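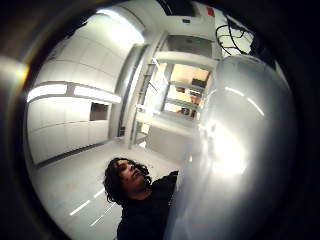 Table linen

Table linen is the general name for the cloths used to cover, protect or dress a table, together with the smaller cloths kept beside it for wiping and drying. The term is used for cotton, linen and mixed fabrics alike.

By Debora Guerra. Last revised in March

Use

A tablecloth may cover the whole top or only the part in use. Plain colors are common on work tables, where small items must be easy to find. Striped and patterned cloths are more often kept for drying dishes and are stored folded or hung.

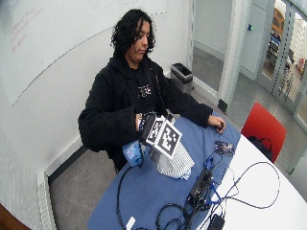 A blue tablecloth covering part of a white tabletop, with a striped white cloth resting on it.

Care

Cotton cloths are usually washed after use and ironed while slightly damp. Cloths of strong color are washed apart from white ones until the dye no longer runs. Stains should be rinsed in cold water before washing.

Collections

The Jalbridge household textile collection holds 327 cloths, of which 299 are cotton. It was cataloged by Noémie Friesen.

Related articles
Dish towel
Napkin
Table runner

Contact | Copyright Jalbridge | Back to top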